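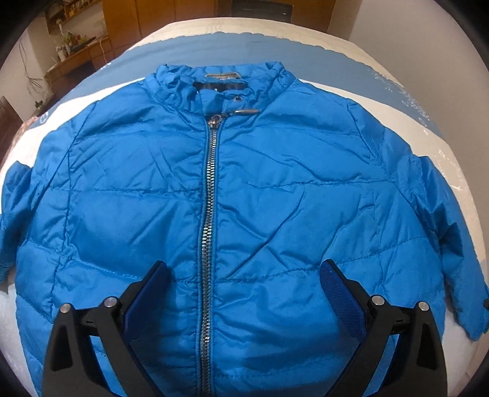

Consumer News | Apparel & Outerwear

Plimell Review Questions "Warm To" Temperature Claims on Winter Jackets

19 April 2023 – Temperature figures printed on winter jacket tags should be treated with caution, according to a review published today by Plimell, an independent consumer testing group. Plimell looked at 23 padded jackets on sale last winter and asked each maker how it had reached the number on the tag. Only eight could point to a test of any kind. The rest sent marketing copy, a fabric data sheet, or no reply.

The review comes as stores clear out cold-weather stock and shoppers look for deals on coats they will not wear until late fall. Plimell says the markdowns are real enough in many cases, but that a lower price does not make the claim on the tag any more reliable.

"A figure that looks like a measurement ought to come from one," the group says in the review. "In most cases we were asked to take it on trust, and we do not see why a shopper should have to."

There is no single method that all jacket makers use to set a temperature rating. Some base the number on a person walking briskly. Others assume a sweater underneath, and a few assume gloves, a hat, and heavy pants as well. Two jackets carrying the same number can therefore be describing two very different days out. Very few of the tags Plimell read mentioned activity or layers at all.

One of the makers that did supply test results, Iveo, rates its padded range for "moderate movement" and says so on its website. The same wording does not appear on the hang tag. Iveo told Plimell that space on the tag is limited. The tag in question has a paragraph about the company's love of the mountains.

Nam, which sells mostly through its own outlet stores, confirmed that its ratings had been carried over from an earlier line with a different filling. The company said it expects the new filling to perform "in a comparable way" and that it has no plans to change the tags. Plimell asked for the basis of that statement in writing and had not received it when the review closed.

The group also looked at fill claims. Of the jackets reviewed, 13 used phrases such as "down-like," "thermal loft," or "expedition fill" in larger type than the actual contents of the filling. These terms have no fixed meaning. Plimell is also doubtful about percentage claims, including one tag that promised "60% more warmth" without saying more than what.

Vurnel, a mail-order brand, dropped temperature figures from its catalog after being contacted and now describes its coats as light, medium, or heavy. Plimell calls this a fair step, though it notes that the heavy coats still cost the most and that the line between medium and heavy has not been explained either.

Plimell offers the following advice to anyone buying a jacket this spring:

Read the sewn-in label for the filling and ignore the name given to it on the hang tag.

Ask the store what the temperature figure assumes. If the staff cannot say, leave it out of the decision.

Try the jacket on over the thickest sweater you plan to wear with it – a padded jacket that is tight across the back will not hold much air.

Check the cuffs, hem, and neck for gaps, and run the zipper up and down a few times before paying.

Keep the tag and the receipt until you have worn the jacket in real cold.

Plimell did not carry out its own warmth tests for this review and does not rank the jackets. A second stage, covering children's coats, is planned for August, before the new season's stock reaches stores. Makers taking part will be asked for their test papers in advance.

About Plimell

Plimell reviews product claims on clothing and household goods. It is funded by subscribers and does not accept advertising or free samples. The full review, including the replies received from makers, is available to subscribers and to members of the press on request through the Plimell press office.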